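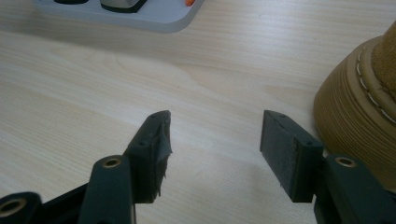
Fig. 4-1. Finger pads on the hand-held gripper. Wrinkled pad, left; flat pad, right.

4. Demonstration station: pad check and boot handling

This section applies to operators on the Grevholm footwear line who record handling demonstrations for the Ornimell placing cell. Read it together with the section on cable routing. Section last revised 14 August 2025.

4.1 Change of duties

Before the Ornimell cell, boot placing was a bench job done bare-handed. Operators assigned to the demonstration station now perform the same placing motions with two hand-held grippers, and the recorded motions are used to set up the cell. Bench placing continues on all styles not yet released to the cell.

Demonstration time is booked as skilled bench time under code 361. It does not count toward piece output. A shift lead must not assign an output target to an operator while that operator is at the station.

Operators decide whether a recording is fit for use. The shift lead may ask for a repeat but may not release a recording the operator has rejected.

4.2 Pad check

Perform the check at the start of each shift and after any change of boot style.

1. Set both grippers to standby.
2. Open the fingers fully and look at each inner face under the bench lamp.
3. Compare the pads with Fig. 4-1. The pad face must lie flat against the finger. Creases, ragged edges or hanging fragments are grounds for replacement.
4. Run a fingertip along each pad edge. Press down any lifted corner. If it lifts again, replace the pad.
5. Check that the screws specified for your finger version are fitted.
6. Enter the result in the Hayat log under the gripper number.

CAUTION: Keep fingers out of the linkage while the gripper is being opened or closed.

Note: Replace pads in pairs. A new pad facing a worn one changes the grip point, and recordings made before and after the change will not match.

Replacement pads are Gutico part 957. Remove all adhesive residue before fitting. Do not use a blade on the finger face.

4.3 Boot handling

1. Place the display stand near the back of the table and the boots on either side of it.
2. Take one gripper in each hand. Route each cable down along the forearm and check for free movement at the elbow.
3. Start the recording and hold still until the tone sounds.
4. Close one gripper on the first boot. Take up the load slowly.
5. Lift until the sole clears the table, then bring the boot toward the stand. Keep the other gripper low and clear of the path.
6. Place the boot as shown on the style card. Open the fingers fully before drawing back.
7. Repeat with the second boot and the other hand.
8. Stop the recording and mark it Keep or Reject. 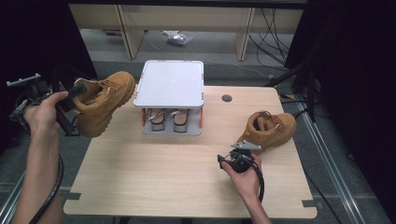 Fig. 4-2. First boot lifted in the left gripper; second boot resting on its sole at right.

Note: Work at your normal bench pace. Slowed or exaggerated motions produce recordings the cell cannot use.

If a boot slips, do not catch it with the free gripper. Let it come to rest, stop the recording and mark it Reject. A slip is not entered against the operator.

CAUTION: Do not pull a snagged cable with the gripper hand. Put the gripper down and free the cable by hand.

4.4 Rotation and breaks

Maximum time at the station is 2 hours per shift, including pad checks. Report wrist or thumb soreness to the shift lead the same day. The operator returns to bench work or to cell supervision for the rest of the shift with no change of pay grade.

Operators who completed the February training may also supervise the cell. Others need sign-off from Haziq Sembiring, line engineering, before opening the cell guard.

4.5 End of session

1. Set both grippers to standby and lay them on the table with the fingers open.
2. Return the boots to the style rack as a pair.
3. Close the session in the Hayat log. Unmarked recordings are held for the next shift and must be marked by the operator who made them.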